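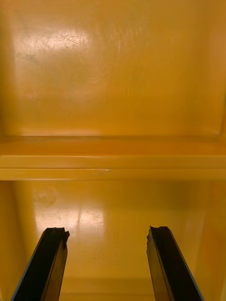
Gripper with worn fingertips at the lower compartment of a yellow test cabinet.

About Hurevex

Hurevex tests robot grippers and investigates gripper failures for companies that use them in storage and picking work. We started as a repair shop. Customers kept sending back the same broken parts, and in time we were spending more hours on the causes than on the repairs.

Our work today

We have 15 employees and one building, with six test stations and a small machine shop. Most jobs begin with a damaged part and a short note from the customer. We inspect the part, set up the same kind of reach or grasp on one of our stations, and run it until we can explain the damage or rule out the likely causes. The customer gets a written report with the settings we used.

The Orex fault

The job that shaped the company was our own failure. In August we were running an arm through repeated reaches into a shelf cabinet under our Orex control software. At cycle 177 of a planned 200, the arm came in too high and drove its fingertips into the front of the shelf. The force limit should have stopped it. It had been switched off during setup the day before and never switched back on.

No one was hurt. Both fingertips had to be replaced and the wrist had to be recalibrated. The height error came from a loose mounting bolt, which had let the arm's base shift by about 6 millimeters.

What we changed

Orex will no longer start a run with the force limit off. Base bolts are marked with paint and checked before each shift. Anyone in the building may stop a station, and the person who stopped it does not have to justify it before the arm is made safe. These rules took effect on January 1, 2019, and apply to visitors as well.

Chipped or rough fingertips are logged and kept. Our shelf of old fingers is used in training new staff.

Partners

Shibata machines our replacement fingers. Jastetti carries out our yearly safety review and receives every incident report we write, including the minor ones.

Sending us a part

Please do not clean or file the part before shipping. Include the cycle count if you have it, the force settings, and the software version that was running when the fault occurred.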